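Repair Room News – we're moving (a bit)

16 June 2026

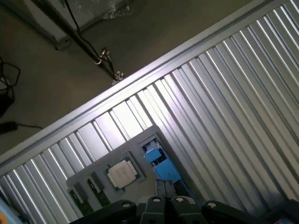

Computer parts in their gray tray.

Quick one this time, lots going on and the kettle's broken again.

First the big thing. The Repair Room is moving from the Gamage building to the old carpet store on Kirkusthorpe Road. Same town, 2 blocks over, much better parking. Doors are wider too, so anyone hauling in a desktop tower or a TV won't have to do the sideways shuffle. We get the keys at the end of the month. No sessions that week, then back to normal hours.

If you've got something on our shelf waiting for pickup – please come get it BEFORE the move. We've sent emails. Some bounced. If you dropped off a laptop in May and haven't heard a thing, check your spam folder, then call. Unclaimed stuff is coming with us but it'll be in boxes and finding it will not be fast.

Numbers from last year, as promised at the spring meeting. 1292 items through the door. Laptops the biggest group by a mile, then lamps, then toasters. Of the ones we couldn't fix, 178 went for parts, which kept a lot of other machines going. The rest went to the county recycling drop-off. Full table is on the notice board by the sink, copy on request.

Old computers. We still want them! Especially laptops with working screens, and desktop memory of any age. What we can't take – anything with a swollen battery, printers (sorry, no more printers, we mean it), and big glass monitors. Please take your own files off first. We wipe every drive that comes in but we'd rather not be the ones holding your tax returns. If the machine won't turn on, put a note on it saying so and we'll pull the drive and hand it back to you if you want it.

Chargers. Bring the charger. Please. Tape it to the thing. We lose so much time guessing at chargers.

Zarnetti Hardware is giving members 30 percent off small tools and solder til the end of the month, just show your card at the counter. They've also let us have some shelving for the new place, which was very kind. Needs carrying. If you have a truck and a free morning get in touch.

The Midolov sewing machine class is full. There's a waiting list, and a second round in the fall if we can find enough machines that run. Got one in the attic? Doesn't matter if it's ugly. Does matter if the foot pedal is missing.

Few odds and ends:
Blue umbrella left on the coat hooks, still there.
Somebody has our good wire strippers. Red handles. No questions asked.
Parts bins are being relabeled for the move so dont put anything back in a bin unless you're sure, leave it on the end of the bench.
Membership dues are the same as last year. Cash or check, or the card reader when its charged.

New address goes on the website once we have the keys. Phone number stays the same.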